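Wirus Knot Board review: small, plain, and I love it

I bought the Wirus Knot Board in August, a month before starting my surgical tech course, because I wanted to walk in with my hands already used to thread. I expected to poke at it for a week and put it in a drawer. Instead it has lived next to my coffee maker ever since, and I've used up every inch of the thread that came with it.

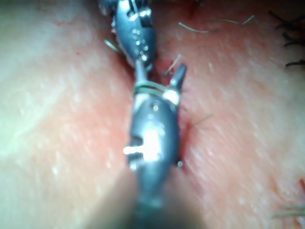
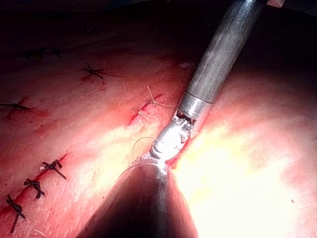
Is it worth buying if you've never tied a surgical knot in your life?
I'd say that's exactly who should get it. The board comes with two cords, one red and one white, thick enough that you can follow which end goes over which. You learn the square knot on those, slowly, and only then move down to the real practice thread. I came from crochet, so I thought I had a head start (I did not, my left hand was hopeless), and by the second weekend I was tying without looking at the booklet.

What's in the box: the board, the cords, a spool of practice thread, a booklet with 13 knots and ties in it, and a suction base. The base is my favorite part. Mine holds to the kitchen counter so well that I have to peel it up with a fingernail. My old Sinport board was a nice enough thing but it skated all over the table every time I pulled a throw tight, and I ended up holding it down with a cookbook.

The posts are springy, and I can't say enough about that! Pull too hard and they lean toward you, so you get told off right away. There are hooks at the back for practicing ties down in a deep space, with a clear tube that slips over them. I ignored the tube for weeks. Now it's what I do most evenings while dinner is in the oven.

The booklet is good on the drawings and a bit thin on the words. The left-handed pages are squeezed in at the end and printed smaller, which seems mean. Also the thread spool has no slot to tuck the end into, so tape it down or you'll find it all over the floor.

Refills come in 300-foot spools and they're cheap. I tried the Hepburn thread too, and it's smoother and prettier, but it slips on the first throw and I went back.

The color is called Jena, by the way, and it's a sort of dusty green. It wipes clean with dish soap. The red cord did leave a little pink on the white one, so store them apart.

I'd buy it again tomorrow. Next on my list is the one-handed tie with my left, page 9, wish me luck.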